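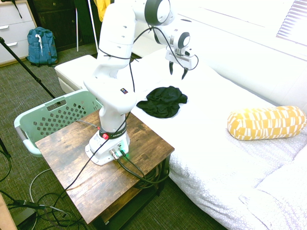 The Bed Is the Wrong Place to Fold Laundry

Wael Hegazy
February 17, 2019

Most households I know sort and fold on the bed. The bed is large, it is usually near the closet, and it is free during the day. Those are reasonable grounds for using it, and I used mine for years. I now think the habit costs more than it saves, and that the side table next to the bed is the more useful surface.

The first problem is firmness. A fold is made by pressing cloth against something that does not move. A mattress moves. When you run the edge of your hand down the placket of a shirt, the mattress gives under the hand and the crease lands a little off the line. On a dense cotton shirt this hardly matters. On a thin knit it produces a second crease beside the first, and the second one is what you see when you put the shirt on.

The second problem is transfer. White sheets show lint from dark clothes, and dark clothes pick up lint from white sheets. A black shirt dropped in a heap on a white bed will do some of both. Shaking it out over the same bed makes the matter worse. I keep a lint brush in the drawer and used to go through a refill in a month. Since October I have folded darks on wood and have changed the refill once.

The third problem is that the bed accepts everything. A heap can stay on it until night, when it is moved to a chair, and the chair will hold it for a week. A small table fills up after four or five shirts and has to be cleared before you can go on. I count this in its favor.

The usual objection is size. A side table with a top 28 inches long will not take a flat sheet, and I do not suggest trying. Sheets and duvet covers are folded standing up, with the corners held, and only the last two folds need a surface. For a shirt, the long side of the table is enough: lay the body along it, let the sleeves hang, then bring them in one at a time. Trousers go over the edge at the knee.

Height matters more than size. Mine is 34 inches high, an old piece from a shop in Dumthorpe, and I can work at it without bending. The mattress in the same room comes to just above my knee. Anyone who has folded a family load at knee height knows which part of the back complains. A table lower than the hip is no improvement on the bed and may be worse, as you will be tempted to sit.

Finish is a matter of taste within limits. Rough boards look good in a bedroom but snag fine knits, so sand the top and leave the legs alone. A lower shelf is worth having, provided that it is kept for finished piles and not for a second heap.

That leaves the bed with its proper load, which is bedding and a pillow or two. I would include a bolster, patterned if you like. It can stay in place all day, as no one has to move it to make room for socks. Strip the bed on wash day, make it again at once, and carry the basket to the table.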